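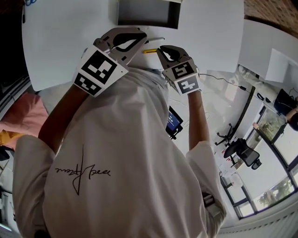

Hand-held grippers with fiducial markers on the housings, over a table with a pencil and a pen.

Most of the argument about hand-held demonstration collection is conducted at the level of the policy: which architecture, how many hours, what action horizon. My view is that the argument is in the wrong place. The code that decides whether a demonstration is usable sits between the recorder and the training set, and in most labs it is a folder of scripts with one maintainer.

Consider a pencil lying beside a pen. For a person it is a trivial pick. For the pipeline it is close to a worst case, as both objects are thin, the useful grasp tolerance is a few millimetres, and the gripper pose has to be recovered from square markers whose apparent size changes across a heavily distorted wide-angle view. A marker near the middle of the lens is well conditioned. The same marker near the border covers fewer pixels, and its estimated orientation can flip between two solutions that fit the corners almost equally well. The position looks fine on a plot. The wrist has rotated by an amount no wrist can manage in one thirtieth of a second.

At Estitz we ran a set of 1,159 episodes through our loader in May and 937 came out the other side. The rest were dropped silently by a smoothness filter that treated an orientation flip as a bad demonstration. Tanvir Mondal rewrote the filter to solve for the pose of the rigid housing from every visible marker at once, with the previous pose as a prior, and the count rose to 952. Fifteen episodes is a modest return for the work. The larger benefit was that each rejection now carried a reason code, and the codes showed that most of the remaining losses were timestamp faults in our own recorder.

That is the case for putting effort into tooling. We had been planning to collect more data to make up for a clock.

The usual objection is scale. With enough episodes, the reasoning goes, the flips average out and a large model will learn to ignore them. I accept this for noise with zero mean. Marker ambiguity is a function of viewing angle, so it clusters at the same wrist orientations in episode after episode, and those tend to be the ones used for low, flat grasps. A model trained on that learns a bias at the exact point where the fingers meet the table.

A second objection is that markers are on the way out and visual-inertial tracking will replace them. Possibly. The Clirkgate group in Hernport has already moved over, and reports fewer dropouts when the hands cross. Its loader still has no versioned calibration file, so an episode recorded before a lens was refitted is indistinguishable from one recorded after. Changing the sensor did nothing for that.

My preferences are unexciting. Calibration should be stored inside the episode and hashed. Filters should label and never delete. Replay should be a required step before merge – our tool for this, Majumder, draws the recovered gripper pose back over the raw video, and a reviewer can judge a clip at 2 times speed without opening a notebook. Raw video should be kept even when the storage bill is annoying, for the simple reason that pose estimators improve and old recordings can be reprocessed.

Funding bodies and managers will pay for grippers and for operator hours, both of which appear on an invoice. I would move a tenth of that budget to the loader and put a second name on its maintainer list.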